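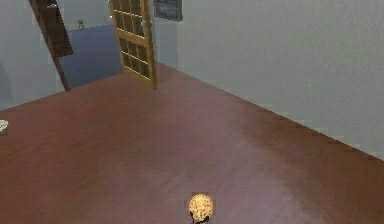

My little fetch-and-carry robot lives in software for now, and I do most of its homework on the laptop before I let the real one loose in the garage. The first thing I learned is to start with a boring room. Mine has bare boards, plain gray walls and a long clear run to the doors, so when the robot goes the wrong way I know it's my code and I can quit blaming a rug. Doors are the part I'd take slowly. A door with glass panes like that one may be harder for a cheap depth sensor than a solid one, so keep both kinds in your practice room, and leave them open at odd angles - people do!

A few other things that have saved me grief:

- Keep the test speed at 30 percent until it finishes 3 clean runs in a row. I got cocky at 80 and spent an evening hunting a bug that was only wheel slip.
- Save the room file under a new name before you move anything (mine are up to gristano-2181, don't judge).
- Set the shine on the floor close to your real one. My garage floor is dull and the practice floor is glossy, and I still need to fix that.

Roel Cuypers lent me his spare Pelletier wheels for the real base. They squeak a bit, but they fit the axle without any filing, so I'm keeping them on until he asks for them back.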